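4.2 Sorting by type and the problem of leftovers

Most advice on small-item storage assumes that a divided organizer makes a desk tidier. We are not convinced. The claim usually rests on how a desk looks after a single sorting session, and a container can look well used while much of what people own stays outside it. Kaimal's notes on the Oncombe desks make the same complaint, though he puts it down to poor labeling, and we doubt that labels would help much.

Our own desk sets paired a compartment organizer with soft goods such as caps and pouches. Pens and markers are the easy case. They are long and thin, they stand up in a tall slot, and nearly everyone agrees on where they go. Soft goods have no such slot - they end up wherever there is flat space (Figure 3).

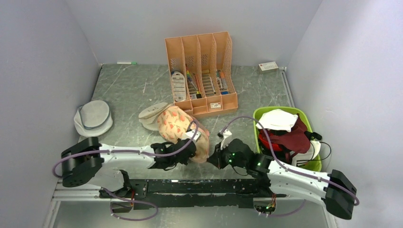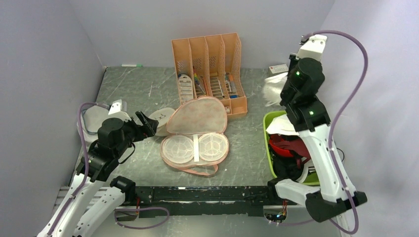
Figure 3. A desk set with a four-compartment organizer at the back of the table.

Of the 224 placements we coded in February, 78 involved an item that did not fit any compartment by shape. Scoring schemes like the Clakham index leave such items out, and the result flatters the organizer. If a cap is left out of the score because it has no proper place, then the score tells us how well pens fit a pen holder, and we knew that already.

A second worry is the tall compartment itself. Once a packet and a bunch of markers share a row of slots, the user has to remember a rule that the object does not state. In our interviews, 13 people gave us a rule when asked, and few of those rules matched. We therefore treat "sorted" as a loose term in what follows - it means only that like items stand together.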